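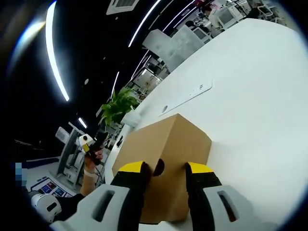
Ask anyone who looks after software on small devices what keeps them up at night and you'll probably hear the word "updates" before you've finished asking. I went to Plarkbridge to talk to the lead engineer at Zudham, who make an open source update tool called Banatari, and I'd meant to start with the new release. We ended up on postage. A plain brown cardboard box with nothing printed on it, sitting on a white table, doesn't look like much of a problem, but she told me that when a customer's shop displays stopped talking to the server a couple of years back, every one of them had to come home in a box like that. All 264 of them! "I can still hear the tape gun," she said. "We had them stacked up the stairs, and I was plugging each one into my own laptop to find out it was the same fault every time."

The fault was a full disk. The old version of Banatari downloaded a new system image, unpacked it next to the old one and only then checked whether there was room for both. On the test units there always was. On displays that had been quietly filling up with log files since the day they were switched on, there wasn't, and they stopped dead on the next restart.

"I'd love to say it was something clever," she said, "but it was a missing check. I wrote the fix on the train home and then spent 22 weeks arguing with myself about everything else I'd got wrong."

That argument is more or less what became the new Banatari, out on 19th October. Devices now keep two complete copies of the system, one running and one spare, and the update goes into the spare. If the new copy doesn't start cleanly after three goes, the device drops back to the old one and tells the server what happened. Plenty of other tools do this, and she was quick to say so. The bit she's proud of is how small the client has become, because a lot of her users are on very cheap boards with hardly any storage (I have one in a drawer and I'm now tempted to get it out).

I asked about Hakim too, which is the server half of the project and, if I'm allowed to say this, the half people grumble about. I've grumbled about it myself. She laughed and didn't argue.

"Hakim was written for us, by us, for one customer," she said. "Then we put it on the internet and people were surprised that it only made sense if you sat in our office. Fair enough, really."

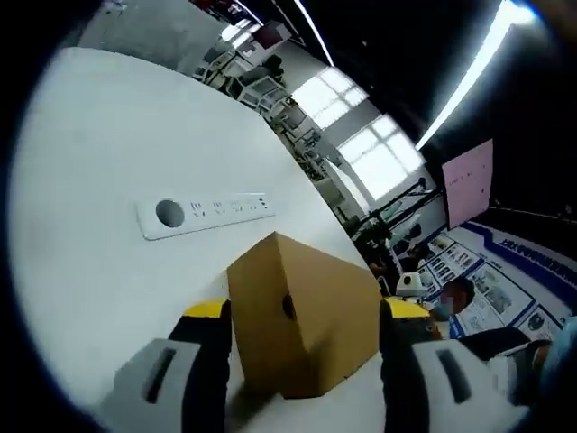 What happens if a device loses its connection halfway through an update?

It keeps running the version it already has and picks up the download from the last complete piece when the connection comes back. Nothing is switched over until the whole image has arrived and its signature has been checked.

She talked for a good while about signatures, and I'll spare you most of it, partly as I got lost. The short version is that Hakim no longer holds the signing key. You sign the image on a machine of your own and upload the result, so somebody who breaks into the server can annoy you but can't push their own software out to your devices. There was some moaning when that landed in the April preview. "People had it all scripted and we broke their scripts," she said. "I did feel bad. I'd still do it again."
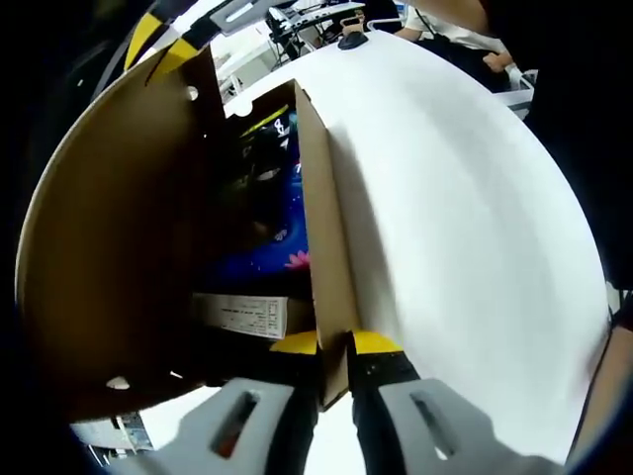 Bryony Teesdale, community writer

The other thing I wanted to know was who does the work. Zudham pays for four people, and the rest comes from users who turn up with a patch. The bug list stood at 495 open reports when the rewrite began, and she read the lot.

"Loads were duplicates," she said. "Some were people being cross about the colour of a button. But there was one from a chap running weather stations who'd described our disk bug perfectly, months before it bit us, and it had no replies. I wrote to him to say sorry. He'd moved to something else by then."

They now have a rota, with one of the four answering new reports each week and doing no other coding until the pile is clear. She says it slows the releases down and she doesn't mind – the customers who pay for support haven't complained, and the ones who don't pay are getting answers.

Next up is a way to send an update to a handful of devices first and wait a day before the rest get it. You can do that in Hakim already if you're happy editing a text file on the server. She'd like there to be a page for it, with a big stop button. I said I'd try it on the board in my drawer, and she's sent me the test build, so I'd better find the power lead.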